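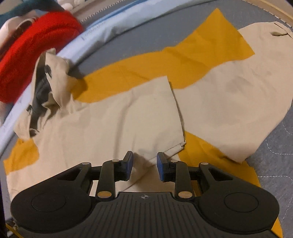 Section 11. Fingertip Pads and First Grip Check

Complete this section before recording on the Sterent hand-held gripper.

1. Check each pivot pin on the linkage by hand. Tighten any pin that turns freely.
2. Press both fingertip pads fully into place.
3. Close the fingers slowly. The pads must meet along their full length.
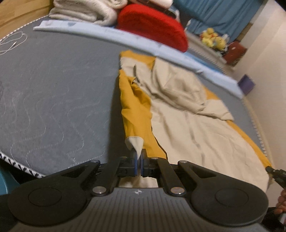
4. Repeat step 3 on a thin fabric edge and hold for 2 seconds. If the fabric slips, refit the pads (part 205).

CAUTION: Keep fingers and loose sleeves clear of the linkage.

Note: Builders at the Kurnby workshop should enter the result on Form 731 and return it to Xiaoqing Liang.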